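Gedville Sports Club
Gallery: The Kit Room

The Kit Room at Gedville holds the playing shirts, training wear and towels used by the club's teams. It was refurbished in April with a grant from the Fourie Fund and is managed by Arne Mühlbauer. Selected views are shown on this page; the full set may be consulted at the club office.

The collection
The club holds 612 garments. Each is entered in the kit register by team, size and season of purchase. Shirts withdrawn from play are offered to the junior section at Ginthorpe before any other use is considered.

Sorting and folding
Kit is returned in bags and sorted by colour before washing. After drying, shirts are turned the right way out, the sleeves are drawn straight and the collar is smoothed by hand. Each shirt is then folded in 3 and stacked with the collar facing outwards.

Red shirts with white trim
Striped collars and cuffs need particular care. Red items are washed separately at a low temperature, and the trim is checked for colour transfer before the shirt goes back on the shelf. Shirts should not be left bunched overnight, as creases set quickly along the collar band.

Storage
The shelving was supplied by Brarkik and has space for 160 folded shirts in each bay. Shelf labels are renewed at the start of the season.

Visits and enquiries
Members may visit the room by arrangement. Requests to reproduce pictures from the gallery should be made in writing to Selvaraj Khondokar at the club office, stating the title of the picture and the intended use.

Page last revised 4 Sep 2018.

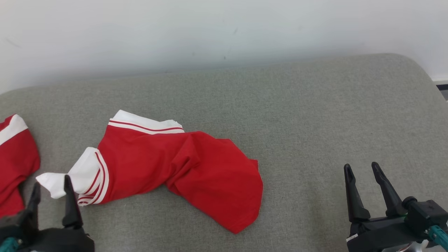 Teams returning kit after a weekend fixture are asked to leave a completed register slip in each bag and to report any torn seams or missing shirts on the same slip.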